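# Descaling and Resetting a Glass-Top Electric Hob

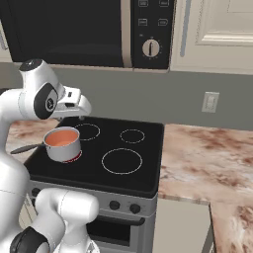
*Black glass-top electric hob with a silver saucepan.*

Revised 22/07/2019 by Murray Morin. Applies to Norkari hobs of the 818 series with touch controls. Older models with knobs follow the same cleaning steps but have no reset.

## Before you start

Switch the hob off at the wall isolator and wait until the residual heat lights have gone out. If your model has no residual heat lights, leave it for 60 minutes after last use.

You will need:

- white vinegar, 80 ml
- a flat-blade scraper with a fresh blade
- 2 microfibre cloths
- Breltico hob cream, or any non-scratch cream sold for ceramic glass
- a small bowl of warm water

Do not use oven cleaner, wire wool or the green side of a washing-up sponge. Bathroom limescale removers are also unsuitable. Several contain acids strong enough to dull the printed zone markings.

## Removing limescale

White or grey rings are normally limescale from pans that have boiled over or been set down wet. Scraping them dry does little.

1. Wipe off loose crumbs and grit with a damp cloth. Grit left under the scraper will scratch.
2. Mix the vinegar with the same amount of warm water.
3. Lay a cloth soaked in the mixture over the ring and leave it for ten minutes. Keep it clear of the touch panel and the silicone seal at the edge of the glass.
4. Lift the cloth and rub the mark in small circles.
5. Repeat if a ring remains. Heavy deposits may need three or four passes.

Rinse with plain water and dry. Any vinegar left on the glass will smear the next time the zone is heated.

## Removing burnt-on food

Hold the scraper at a low angle, between 30 and 45 degrees, and push away from you in short strokes. Change the blade if it drags. Finish with a pea-sized amount of cream per zone, then buff dry.

Sugar is a separate case. Melted sugar bonds to the glass as it cools and can pull out small chips, so it has to be scraped off while the zone is still warm, with the power off and an oven glove on.

## Resetting the touch controls

Moisture on the panel can trigger the lock, shown as a steady L.

1. Dry the panel fully.
2. Restore power at the isolator.
3. Within 60 seconds, hold the lock and minus keys together until the hob beeps twice.
4. Release both keys. The display should show a single dash, then go blank.

If the L comes back, leave the power off overnight and try again. A flashing L is a sensor fault - this cannot be cleared by the user.

## Notes

- Lemieux pans with an uncoated aluminium base leave silver marks which look like scratches. Cream removes most of them.
- The seal should be checked every January for gaps. Dwight McKinnon's page on replacing it covers the Bostora sealant and its curing times.
- Iridescent patches are a mineral film and respond to the vinegar method above.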